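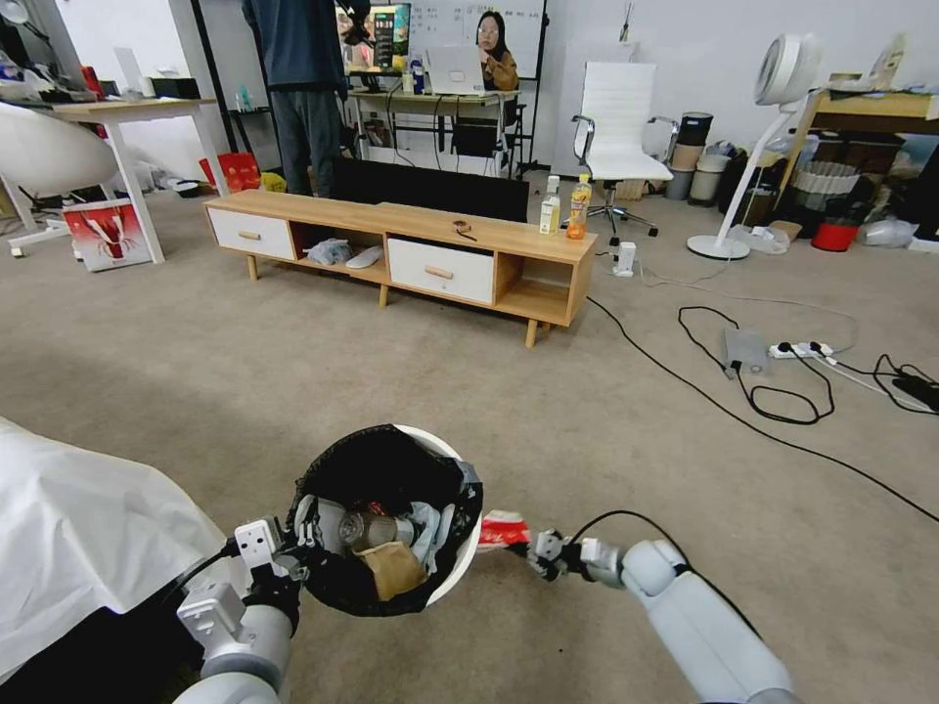

4.2 Small bins and the mixed bag

We went into the Limia survey expecting the kitchen to tell us nearly everything. Kitchens are where the weight is, after all, and most earlier work on household waste has weighed the kitchen bag and stopped there. So it was a real pleasure to find how much was going on in the other rooms! Of the 1811 bags opened during the September round, 466 came from bins kept outside the kitchen: bedrooms, hallways, home offices, the corner next to the couch. They were light, and on a scale they hardly matter. Their contents are a different story.

Bags from these rooms were dominated by packaging from food eaten away from the table. Drink cups, paper bags and snack wrappers often ended up together (Figure 3), and once they share a liner they tend to share a fate. Paper that would have been accepted at the Navarrete sorting line picked up grease or the last of somebody's soda, and was graded as residue. We saw this in both neighborhoods, though it was stronger in Falton, where apartments are smaller and the recycling point is a walk of around 7 minutes from most front doors.

Figure 3. A small round bin with a black liner, holding a clear plastic cup, a crumpled brown paper bag and plastic scraps, with a red-and-white snack wrapper beside the rim.

The diaries helped a great deal in making sense of this. People in Limia wrote about the kitchen bin as a shared duty, with turns and arguments and notes on the fridge, while the living room bin barely came up. Several households left it off their floor plan altogether and then handed us a full bag from it the next morning. One of us (Zapata) had predicted as much after the pilot, and the first draft of the diary form was changed to ask about each room by name.

We also tried something simple. In 48 homes we placed a second small container, the folding Tikeo box, next to the existing bin and gave no instructions beyond "paper goes in here." Clean paper recovered from those rooms rose in the first week and was still up when Fermín Lagos made the closing visits. We find this exciting, and we would love to see it repeated over a full year. The trial was short, the homes had agreed to take part, and we can't separate the effect of the box from the effect of our visits. Section 5 takes up both points.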